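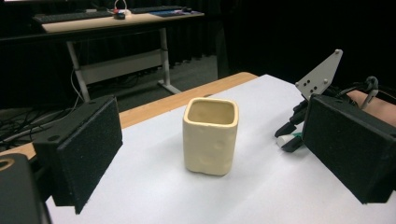
Square cups: changes to the Stoltgate range

Apr 21, 2024

The small square cup returns to the Stoltgate list in cream, with a matte glaze. The form is unchanged: rounded corners at the opening, a thick rim, and walls that bulge slightly and carry a few shallow dimples. The dimples vary from piece to piece and are not grounds for return.

The last firing at Skalard produced 1,455 cups. Of these, 305 were set aside as seconds, mostly for pinholes in the glaze at the foot. Seconds are sold in boxes of 6 from the Alemayehu shop only and cannot be posted.

Care notes have been revised. Matte glaze marks more readily than gloss. Tea stains lift with bicarbonate of soda and a damp cloth; scouring pads leave grey lines that are difficult to remove. Wipe into the corners, where residue collects. Do not stack more than 2 high, as the rims can bind.

Prolico cartons replace the previous packaging from September. Existing stock will go out in the old boxes until it is used up. Orders already placed are unaffected.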